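Erkmont Relay review: a stream controller I've stopped wanting to replace

By Katalin Rácz
May 4, 2026

I stream for a small audience, mostly co-op shooters and the odd evening of community Stimden matches, and for years I ran everything off keyboard shortcuts. Mute on one key, scene change on another, and a panic key that cut to a holding screen when my landlord rang. It worked until I got excited in a close round and muted myself for 13 minutes. Chat did try to tell me.

So in March I bought the Erkmont Relay, which is a desk controller with 13 buttons, two dials and a small screen along the top. I've used it on every stream since and I'm properly fond of it!

Setup was quicker than I feared. The Relay plugs in with one cable, the software found it straight away, and the first layout took me less than an evening (including a long detour where I made icons for buttons I didn't need). You drag an action on to a button and it's there. If you've fought with the old Udutance software, where every change meant closing the whole program and opening it again, you'll want to hug somebody. 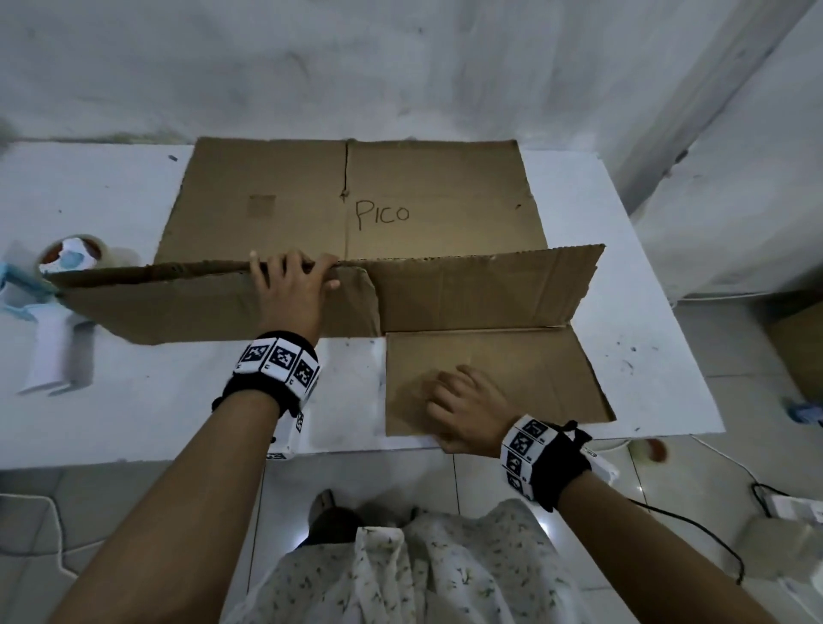

The buttons are the best part. They have a short, firm press with a soft click that my microphone doesn't pick up, and I can find the mute button without looking because it has a raised dot on it. I know that's a small thing to be thrilled about, but when you're halfway through a fight and somebody starts drilling next door, you want your thumb to land in the right place first time.

The dials are lovely too. I've got one on game volume and the other on voice chat, so when a teammate turns up sounding like they're inside a washing machine I can bring them down without leaving the game. Push a dial in and it mutes that channel, push again and it comes back at the level you left it. My old mixer never remembered anything.

Moderation is where it surprised me most. There's a page you can set up for chat tools, and I've put slow mode, followers-only and clear chat on the bottom row. A few weeks ago we had a pile-on from another channel's viewers, nothing dreadful, just a lot of the same rude line pasted over and over. I pressed two buttons, carried on playing, and by the time my moderator had typed "on it" the worst had gone past. With shortcuts I'd have been tabbing out and losing the match as well as my temper.

Now the grumbles, of which there are a few. The screen is dim, even on full, and if your desk faces a window you'll be squinting at it by day. The rubber feet slide about on a glossy surface. And the software lets you save 7 layouts and then simply stops you, with no way to buy or beg for more. I'm using almost all of them already, one for each game and a spare for when friends come over, so I'd love to see that lifted in an update.
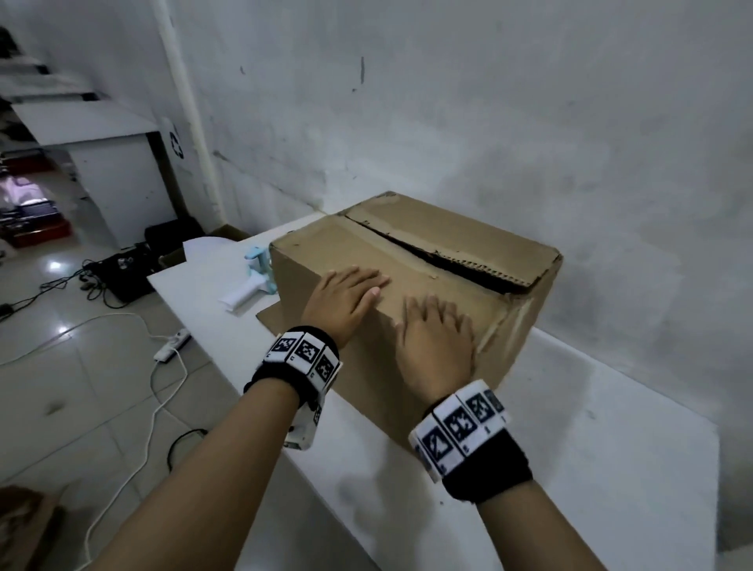

Hands on a brown cardboard box.

I also borrowed an Adeleke deck for a fortnight to compare. It's prettier, and its screen is far brighter, but there was a small wait between pressing a button and the scene changing, long enough that I kept pressing twice and ending up back where I'd started. The Relay feels instant. It's also shallow enough to sit between my keyboard and monitor, and the Adeleke had to live off to one side, next to my tea, which made me nervous.

If you only stream once in a while, shortcuts are fine and free, so stick with them. If you're on most evenings and you've got a chat to look after, have a go on one of these. The shop I bought from gives you 30 days to send it back. I'd written mine a return label on the first night, just in case, and I've since used it as a bookmark.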